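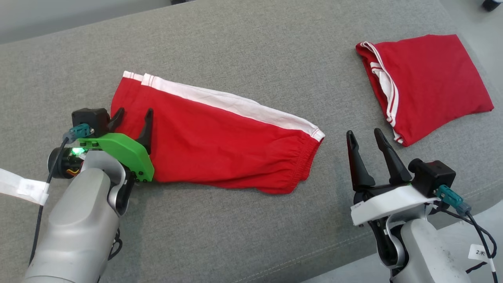
Zonthorpe 纺织品洗护标签语料

版本说明(3 月)

概述
Zonthorpe 收录服装洗护标签的文字转写,用于多语种术语对齐和标签字段抽取。当前版本共 2098 条记录,每条对应一枚标签。语料只含文本,不含标签扫描件。

来源
记录来自两处:Hokitora 的运动服装产品资料,以及 Fondex 的家用纺织品目录。两处重复的条目按货号合并,保留字段较全的一条。Jääskeläinen 术语表用于统一纤维名称,未收录的名称保留原文。

字段
id:记录编号,字符串,不保证连续。
lang:标签语言,取值为两位小写代码。
fiber:纤维成分及百分比,多层面料以分号隔开。
wash:水洗说明原文。
wash_norm:归一化后的水洗代码。
dry:干燥方式,含平摊晾干、悬挂晾干、滚筒烘干。
iron:熨烫温度等级,缺失时为空。
note:其他说明,如“深色分开洗涤”“反面熨烫”。
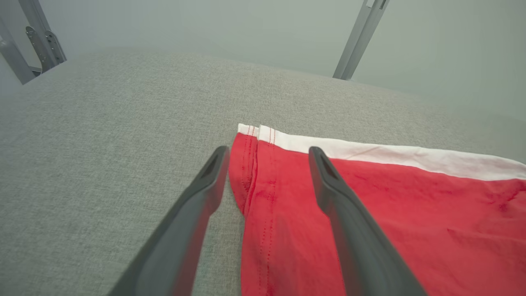
标注
wash_norm 与 dry 由两名标注员独立填写,分歧由第三人裁定。裁定前一致率为 91%。分歧主要出在“轻柔洗涤”与“手洗”的界限,旧式标签常把两者写在同一行。

划分
测试集 600 条,其余为训练集。同一货号的不同语言版本归入同一子集,避免泄漏。

已知问题
有 15 条记录的成分合计不等于 100%,原标签如此,未作修正。弹性腰头和滚边的成分有时单列,有时并入主面料,抽取时需自行处理。芬兰语记录偏少,不宜单独评测。部分 iron 字段由符号转写而来,与文字说明可能不一致,以文字说明为准。

文件格式
UTF-8 编码,制表符分隔,首行为字段名。空值写作空字符串,读取时请关闭自动类型推断,否则编号前导零会丢失。

更新
本版修正了 dry 字段中“阴干”的归类,并删除 note 字段中的货架编号。旧版 id 继续有效。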